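Puesta a punto de la mesa de clasificación en la celda Pludico

Esta guía recoge el procedimiento que seguimos en Farnudis para dejar lista la mesa de la celda Pludico antes de recalibrar la cámara de cabeza. Vale para la revisión mensual y también para cuando el robot empieza a coger las piezas desplazadas hacia un lado. El trabajo lleva casi 29 minutos si la etiqueta está en buen estado.

Qué hace falta

Un paño de microfibra, limpiador neutro sin amoniaco, una regla metálica, una llave Allen para la viga y una etiqueta de repuesto del cajón de Ilse Vanhove. El portátil con el programa Wemero tiene que estar cargado, porque en esa parte de la nave no hay enchufe a mano.

1. Parar la celda

Lleve los brazos a la posición de reposo desde el menú de mantenimiento y espere a que el programa confirme la parada. Ponga el candado en el seccionador y guarde la llave. Pare también la alimentación de cajas; es un circuito aparte y se olvida con facilidad.

2. Despejar y limpiar la mesa

Retire todas las piezas y pase el paño húmedo desde el centro hacia los bordes. Alrededor de la etiqueta limpie sin frotar y con el paño bien escurrido. Las manchas grises que no salgan a la segunda pasada se dejan como están. No use estropajo ni alcohol: en febrero Gijs Postma tuvo que cambiar un tablero entero por una zona pulida que brillaba demasiado y confundía a la cámara.

3. Revisar la viga

Compruebe con la mano que los tornillos de la cara frontal no giran. Si alguno cede, apriételo y anótelo en la hoja — una viga floja transmite vibración a la mesa. Mire también que no haya cajas apoyadas contra ella.

4. Revisar la etiqueta

Las cuatro esquinas deben estar pegadas y el cuadro negro completo. Si hay que cambiarla, retire la vieja despacio, limpie el adhesivo y coloque la nueva con la regla, a 427 mm del borde delantero. El texto impreso va siempre hacia abajo y a la derecha.

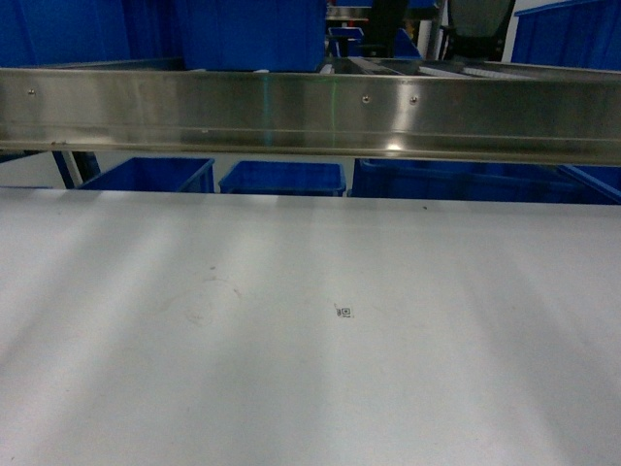 Mesa despejada, con la etiqueta de referencia cerca del centro y la viga de acero al fondo.

5. Calibrar

Quite el candado, rearme la celda y abra en Wemero la pantalla de cámara de cabeza. Lance la calibración y no se acerque a la mesa hasta que termine. El error admitido es de 2 mm. Si sale mayor, repita una vez. Si vuelve a salir mayor, revise los reflejos sobre el tablero y avise a Bram Baert antes de tocar ningún parámetro.

Guarde el resultado con la versión 7 de la plantilla y firme la hoja de la celda.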